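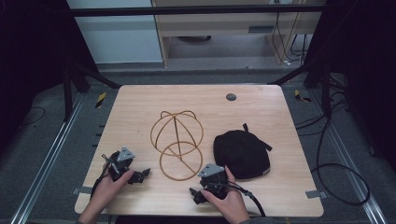

Sleeping by the water: what we learned from a year of letting the Fluvholm cottages

Notes for the afternoon session, small lets track. Talk for 25 minutes, leave the rest for questions.

Opening

Hello, thank you for coming back after lunch. I'm Zofia Michalski and I look after holiday cottages along the river at Fluvholm, with Man-sik Hyun, who is sitting near the back and will correct me if I get the bookings wrong.

Ask for hands: who lets one place? Who lets more than five? Who has stayed in their own cottage, for a full week, as a guest would? (Wait for the last one. It was very few hands when I tried this in Sostberg.)

Say early on that we have six cottages and that none of them is grand. Two were net stores, one was the ferryman's house, and the other three are a terrace that somebody built in the wrong order, so the door numbers go 3, 1, 2. I love them. I'm going to be talking about them as if everyone has seen them, so stop me if I'm going too fast.

Slide: the map

Point out the river, the slipway, the bakery, and then the station, which people always think is closer than it is. It's 2 kilometres, uphill, on a lane with no pavement. For years our listing said "near the station". True on a map! Much less true with a suitcase and a toddler.

We changed it to "a half-hour walk uphill from the station, or ring us and we'll fetch you". I was sure we'd lose bookings over it. We didn't, and the first-day grumbles dropped away almost at once. Guests arrived in a better mood because they had put the right shoes on.

Story if there's time: the couple who walked it in the rain, passed our door, and got as far as the weir. They've been back every July. Tell it quickly, it runs long.

Slide: who comes to Fluvholm

In the last full year we had 193 bookings across the six cottages. I went through every one of them over the winter, with a pot of tea and a pencil, and I'd do it again tomorrow. You find out so much.

What I thought: families in summer, couples the rest of the time.
What I found: lots of groups of three. Two sisters and a mother. A couple and his dad. Three old friends who used to share a flat. And we had hardly anything for them, because our second bedrooms were all set up with bunk beds for children.

Pause here. Bunk beds! For somebody's dad!

So we took the bunks out of the ferryman's house and put in a decent single, a reading lamp and a chair by the window. That room is now the one people write to us about. You can watch the boats come in from it. Marietjie Nkuna, who does our changeovers, told me she sits in that chair for a minute when she's finished, and I think that's the best review we've had.

Slide: the welcome folder

Hold up the old folder. It's 60 pages. Let people laugh.

It had the boiler manual in it, in full, in four languages. It had a bus timetable for a bus that had stopped running. It had a page on the history of the slipway that I wrote myself and am still rather proud of.

Pacita Samonte stayed with us out of season and very kindly left a note saying she had looked for the wifi password for an evening and found out a great deal about herring instead. So the new one is two sheets of card. First card: wifi, heating, hot water, bins, who to ring. Second card: where to eat, where to swim, what to do when it pours.

Read out the rainy day part of the second card. It's short:

Bakery until noon, then the boat shed at Sostberg, then soup at the Kola. Take the river path back if it clears. If it doesn't, there are board games under the stairs and we've checked all the pieces are there.

The herring lives on the bookshelf now, for anyone who wants it.

Slide: short stays

This is the part I get asked about most, so slow down.

We used to let by the week, from one fixed changeover day to the next. It's a lovely simple way to work and I miss it. But people kept asking for three or four nights, and in spring and autumn we were saying no to them and then sitting with empty cottages.

What we did: weeks only in high summer, three nights or more from September onwards. Two of the cottages stayed on weeks all year so that Marietjie's days didn't turn into a scramble.

What went well – autumn filled up beautifully, and plenty of the short-stay guests came back for a full week later.
What went badly – laundry. Oh, the laundry. We hadn't bought enough sheets. We ended up drying duvet covers over the banisters in my own house for most of October.

If you're thinking of doing the same, buy the linen before you change the calendar. Three sets a bed. I'd put that on a T-shirt.

Man-sik may want to say something about the booking calendar here. Let him, he's good on it. He'll explain how we block out the night after a late checkout.

Slide: neighbours

Don't skip this even if running late.

Fluvholm is small and people live there all year. Upendo Wanyama has the house next to the net stores and works nights, so for a long time our guests' cheerful breakfasts on the quay were her bedtime. She came round and told us, quite fairly. We moved the outdoor tables to the other side, where the morning sun is better anyway, and we put one line about it on the first card. Guests have been lovely about it.

She also gave us the tip about the swimming spot below the weir, the calm one with the flat stones. I'd lived there nine years and didn't know.

Ask the room: when did you last have a cup of tea with the people next door to your let? Take two or three answers if they come.

Questions

Likely ones:
Dogs – yes, in four of the six, and we ask for a towel by the door.
Prices – happy to talk about them over coffee, bring the sheet.
Parking – see Man-sik.
Is the ferryman's house free in July? No, sorry!

Leave the new cards on the front table for people to take. Bring the old folder home again, I want to keep it.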